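Share 12 | Comments 3

Tollstead open day: cloth handling on two arms

Dretero opened its Tollstead workshop to members on 06/01/2019. The visit ran through the afternoon in two groups, and most of the time went to the cloth cell, which is what people had signed up for. Lamisi Kpodo and Teun Jacobs ran the demonstrations. Pilar Insaurralde handled the questions on software and stayed well past the end of the second session to finish them.

The task is easy to state. A piece of cloth is dropped on the table in no particular shape. The arms find an edge, lift it, regrasp until two corners are held, and lay the cloth flat. Folding comes after that and is the simpler half. Jacobs put the difficulty down to the first grasp. A rigid part has one pose to estimate. A crumpled cloth has a great many, and most of the surface that matters is hidden under the rest of it.

The group has used hand-guided control to collect its training runs. An operator moves the arms through the job while the cameras and joint positions are logged. The current set holds 1095 runs, of which 62 were held back for testing. Kpodo said the number of runs mattered less than how the cloth was dropped at the start. Early operators tended to place it neatly, and the trained policy then failed on anything dropped from height. They now drop it from 50 cm and leave it where it lands.

Several members asked about the tabletop. A glossy surface lets fabric slide, which helps when an edge has to be pulled out from under a fold. It also reflects every lamp in the room, and bright spots on the table can be mistaken for light-colored fabric. Tetteh Quartey, who came over from Alhassan and works on inspection systems there, asked why they had not gone to a matte mat. Insaurralde's answer was that they had tried one. Grasping improved a little and flattening got worse, as the cloth stuck where it first touched. They went back to the gloss top and added reflections to the training data instead.

Fabric choice took up much of the second session. Smooth cotton is the base case. Waffle weaves are harder on depth estimates, and frayed ends cause trouble of their own: a loose thread can be read as a corner, and a fingertip closing on it gets very little to hold. 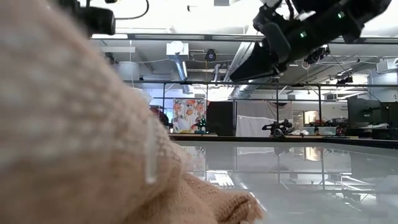 The Dretero cell at Tollstead, with a gripper finger over the table and the cloth in the foreground.

Cycle time was the other regular question. Dretero is not quoting a figure yet. Jacobs would say only that the arms are run well below rated speed, and that speed is not the limit. Most of the delay is in regrasps. A cloth that opens on the second grasp is quick, and one that needs five or six is slower than a person by a wide margin.

Nkrumah Lamptey of Allside asked whether the same setup would take garments. Towels and flat cloths come first. Sleeves are planned for September, with no promise on results.

Slides from the talk can be had from the newsletter desk on request. Places for the September visit are limited to 12 per group, and members who missed this one will be offered them first. Closed shoes are required on the workshop floor.

3 comments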